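**Unit 6 – Good practice at the workcell (Fakutdale evening course)**

Welcome back, everybody! Last time we got through the big safety standards, so tonight is the homely stuff – the habits that keep a shared cell pleasant to work in.

Before any motion, walk the whole reach of the arm and say out loud what you find. Start at the slow setting, keep one hand by the stop button, and write the run in the log (the Wirngate sheet, page 22) while it's still fresh in your mind. If the layout on the table changes, please treat it as a new task and check it over again.
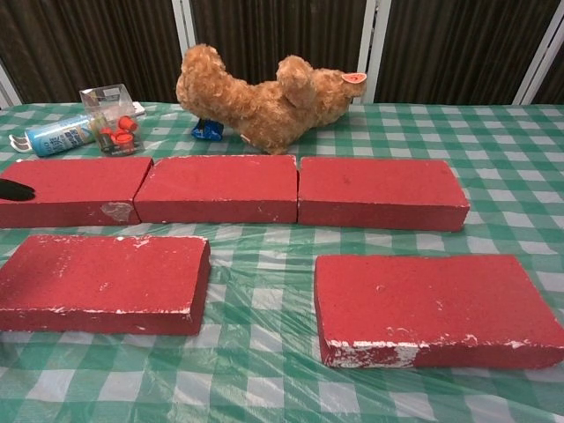

Who may restart the arm after a stop? Only the person who signed the log for that run, once everyone is back behind the line.

For next time, please read pages 22 to 39 of the Trarkon handout – it goes faster than you'd think.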